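# How to Lead a Slow Reading of Genesis 1

Use these steps with an adult study group of any size. They were written for the spring term at Olgate and assume that members have different views on creation and science. A leader doesn't need Hebrew, but should own at least two English translations that differ in style.

## Before the session

1. Read Genesis 1:1 to 2:3 aloud, alone, at the speed you would use in church. Do this twice on different days.
2. Mark every repeated phrase in pencil. "And God said," "it was so," and "there was evening and there was morning" are the obvious ones. Look also for verbs of separating and naming.
3. Write down the questions you brought to the passage before you opened it. Most leaders find that age, sequence, and the length of the days come first. Put the list away until the second half.
4. Choose one older commentator and one recent one. Augustine's *Literal Meaning of Genesis* is a good older choice, partly for the way he uses the word "literal." Two pages from each are enough.

Print the passage without verse numbers or headings. Those were added long after the text was written, and they push readers toward stopping points the author may not have had in mind. Leave a wide right margin for notes.

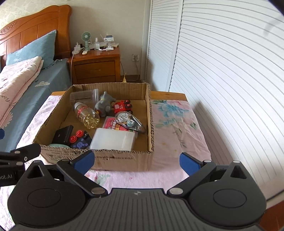
*Cardboard box and pink patterned cloth.*

## Running the session

Allow 30 minutes for the first part and the same for the second.

**Part one: the text only.** Have one person read the whole passage. Then ask people to say what they notice, and hold back anything that begins with "science says" or "my church teaches." Write those remarks on a separate sheet and come back to them. Useful prompts:

- What is already there in verse 2?
- Which things are named, and who names them?
- What happens on day four that readers might have expected on day one?
- How does the seventh day differ in wording from the other six?

If the group stalls, set days one to three beside days four to six. Light is matched with the lights, sea and sky with fish and birds, dry land with animals and people. Let members find this on their own if they can.

**Part two: the readers.** Hand out the commentary extracts. Ask what question each writer was trying to answer, and whether the passage raises that question itself. Then bring back your own list and treat it the same way.

Branwen Pumphrey, who has led this session most often, adds a step at this point. She asks each member to finish the sentence "I would be troubled if this passage turned out to mean..." and gives them time to write. The answers are not read out unless someone offers.

## Common problems

**One member wants to settle the age of the earth.** Write the question on the sheet and say when you will return to it. Keep your word. A member who is put off twice will stop listening.

**The group treats "literal" and "historical" as the same word.** Go back to Augustine. He took the passage literally by his own account and still doubted that the days were ordinary ones.

**Everyone agrees too quickly.** Ask someone to argue the other side from the text. Verse 16, where the sun and moon are "lights" and go unnamed, usually gets a discussion going.

## Afterward

Collect the separate sheet and keep it. Many of the questions belong with Genesis 2 and 3, and a few belong with Job 38 or Psalm 104, both of which make good follow-up readings. Type up the sheet and send it to members within the week, with no answers filled in.

Corrections to these notes go to Ebere Ugwu. Last revised Friday, April 6, 2018.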